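Section 5: Setting Up Your First Audit Checklist

Welcome to the fun part! With your Tirnska account live and your clinic sites added, you can build the checklist your staff will use for every internal audit.

1. Sign in as an administrator and open Audits > Checklists.
2. Click New Checklist and type a name your staff will recognize (for example, "Bradeck Clinic – Records Access").
3. Pick a starter template, or choose Blank. There are 17 templates to pick from, and they're a great way to get going fast!
4. Add your questions. Each checklist holds up to 82.
5. Set a repeat schedule and click Save Draft.

Note: Drafts are visible only to administrators, so play with the layout as much as you like.

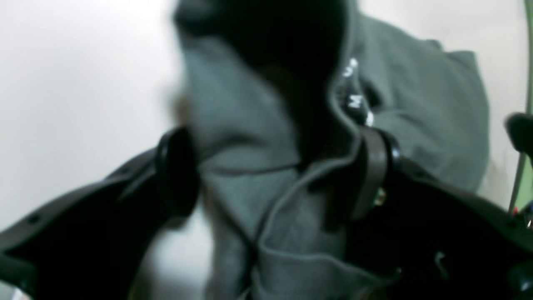
Grey-green hooded sweatshirt between two black gripper fingers.

Now you can assign the checklist and send it out.

1. Open the draft and click Assign.
2. Choose at least 2 reviewers for each site. A reviewer can't approve an audit they filled in themselves.
3. Turn on Email Reminders if you'd like Tirnska to nudge people before the due date (we love this one).
4. Click Publish.

Caution: Publishing locks the question list. To change a question later, make a copy, edit the copy and retire the original. Answers already collected stay with the retired version.

Finished audits show up under Reports, ready to filter by site or export as a spreadsheet.

Last updated 8/31/20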